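Unness Unit 2 – packing and stores, walk-round checklist with comments
2020-12-15, done by Urho Kallio

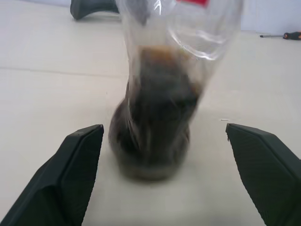
Started at the goods-in door and went clockwise like last time. Same form as April, the old one with the two fire sections, so some bits are answered twice. Y = fine, N = not fine, P = partly. Comments under each.

1. DOORS AND WALKWAYS

1.1 Main walkway clear full width – P
Clear as far as the racking, then two pallets sticking out by the Grenel bay. Moved one myself. Other needs the truck.

1.2 Floor markings readable – N
Yellow line worn right through outside the office. Was on the April list as well.

1.3 Fire door opens fully from inside – Y
Stiff but goes. Bottom hinge wants oil.

1.4 Outside of fire door clear – N
Bins again. Moved while I was there, please stop putting them back.

1.5 Mats flat, no curled edges – P
Corner lifting at the side entrance. Tape is not a fix.

2. FIRE

2.1 Extinguishers in place and in date – P
All on their hooks. The one by the kettle has no tag, so can't say when it was last looked at. Treat as out of date until Munshi have been.

2.2 Call points visible – Y
Tall trolley parked near the one in stores, not blocking it today.

2.3 Alarm test logged weekly – P
Book has a gap. Somebody says the tests were done and not written up. Not written up = not done as far as this form goes.

2.4 Waste film and card cleared at end of shift – P
Card cage emptied. Film cage over the top and some on the floor behind it.

2.5 Heaters kept clear of stock – Y

3. RACKING AND STORAGE

3.1 Load notices up and readable – Y
Bay A says 3000 kg per bay, checked against the sheet in the office, matches.

3.2 Uprights undamaged – N
Fresh dent on upright 4, aisle side, low down. Fork height. Nothing in the accident book. Bottom two levels to be emptied and left empty untill the racking people have seen it. I have put tape across.

3.3 Beam clips fitted – P
One missing in Bay C, replaced on the spot from the tin.

3.4 Heavy stock low, light stock high – Y
Much better than April. Thank you to lates.

3.5 Nothing stored on top of the office – N
You know what this says by now.

4. HAND TOOLS AND KNIVES

4.1 Safety knives only – P
One ordinary snap-off knife in the bench drawer. Taken away. If it was yours come and see me.

4.2 Used blades in the blade tin – Y

4.3 Tape guns, guards on – Y

4.4 Steps and ladders tagged – P
Small steps fine, tag 1167. Long ladder has a tag but the writing has gone. Not to be used. It's chained up behind the door.

5. ELECTRICS

5.1 Leads and plugs sound – P
Grey extension lead by the Womov wrapper has a nick in the outer. Cut the plug off so it can't wander back.

5.2 No daisy chaining – N
Two blocks plugged one into the other under the desk. Fan heater on the end of it!! Unplugged.

5.3 Panel cupboard shut and clear in front – Y
90 cm clear in front, measured it.

5.4 Lights all working – P
Two tubes out over stores. Dark at the far end after about half three this time of year so want doing before the break.

6. FIRST AID AND WELFARE

6.1 Box full and in date – P
No eyewash left, plasters low. Order sent.

6.2 First aider names up – N
List still has somebody who left. Rota to be reprinted.

6.3 Hot water in the washroom – Y
Takes an age.

6.4 Hand gel at both doors – P
Side door bottle empty.

6.5 Drinks kept away from benches – P
Mugs on the label bench, same as ever.

ACTIONS

Upright 4 – racking firm to look, before anything goes back on it. UK to ring.
Extinguisher by kettle – Munshi, next visit, ask for a new tag.
Pallet in Grenel bay – earlies.
Floor line – repaint over the shutdown, paint is already in the cupboard.
Tubes over stores – electrician.
Film cage – empty daily not when it looks full.
Alarm book – whoever presses the button signs teh book there and then.

Copy on the board, copy in the folder. Next walk-round in 10 weeks unless upright 4 needs another look sooner.

UK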